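Kamcombe Table-Clearing Cell: Progress Report to the Kushwaha Fund
August 29, 2026
Prepared by Hatice Kaplan, cell maintenance

Period covered: April to the present

You asked for a plain account of where the second payment went and whether the cell is closer to running without one of us standing over it. The short reply is that it is closer than it was in April and not as close as our last report said it would be. I did not write the last report. I have read it several times and I would treat its uptime claims with care, as they leave out every stop that was cleared in under a minute, and most of our stops are cleared in under a minute.

Grippers

The finger pads were the main item on the repair list. The old ones glazed over and began letting go of smooth cups, and we spent too long blaming the software for it. Pushpa Kandpal replaced the pads on all the arms and re-torqued the bracket screws. Drops fell off sharply the same week. I would like to credit the pads, but Baptiste Marty lowered the closing speed two days earlier and we have no clean way of telling the two changes apart. We should have made them one at a time.

Pads are now inspected every 500 cycles. The supplier, Zoduron, says this is more often than necessary. Zoduron also said the first set would last the year, so the interval stays where it is until we have our own wear records.

Cables

Four of the faults logged this period came down to cabling. The outside loops on the arms are the weak point: too short and they pull at the connector when the wrist turns over, too long and they droop onto the table and catch on whatever is there. Shakuntala Chaturvedi re-dressed every run and marked the clamp positions with paint pen so they can be checked by eye at the start of a shift. One connector was replaced outright. The strain relief we were sold as a permanent fix lasted 55 days on the arm that works hardest, and I am not prepared to order more of it.

Wrist camera

The camera has been remounted and recalibrated. Calibration takes longer than the manual suggests, and it has to be repeated any time the gripper comes off, which the original schedule did not allow for at all. We now use the same trays, bowls, cups and soda cans for the check each time. Before this, people used whatever was on the shelf and the results could not be compared.
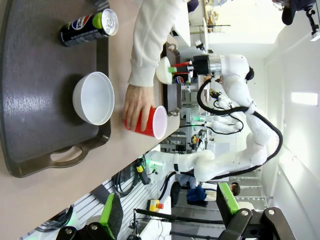
Page 3

With the fingers properly seated, both green pads show at the bottom of the wrist view. Nisha Kandpal has added this to the startup check. If one pad sits noticeably lower than the other, the bracket has shifted and the arm is not to be run. It is a crude test and it has caught one loose bracket so far.

Dark trays remain a problem. The arm finds a white bowl on a dark tray with no trouble, but it misjudges the molded handles, and it still goes for the wrong spot often enough that I would not put it in front of a customer. Baptiste believes a lighting change will settle this. He may be right. I have asked him to show it on the bench before we buy lamps.

Shared table

People still reach onto the table while the arms are powered for setup work. I don't like it, and I don't think a sign will change it. The emergency stop is tested at the start of every shift and the result is written down with initials. We reviewed the log and found 7 shifts with no entry. Those may have been tested and not recorded, but I am counting them as not tested.

What was promised and not done

The spare wrist unit has not arrived. The Tiltesholm site visit was put off twice, the second time by us. The maintenance manual exists as a draft and is missing the chapter on gripper removal, the one that people ask for.

Next period

We will run the pads and the closing speed as separate trials. Shakuntala will move the cable check from weekly to daily on the busiest arm. I will send you the full stop log, short stops included, and I suggest you judge the cell on that and leave the summary percentage alone until the numbers behind it are ones we would both accept. I am not asking for additional money at this stage. If the spare wrist unit is delayed again I will probably have to.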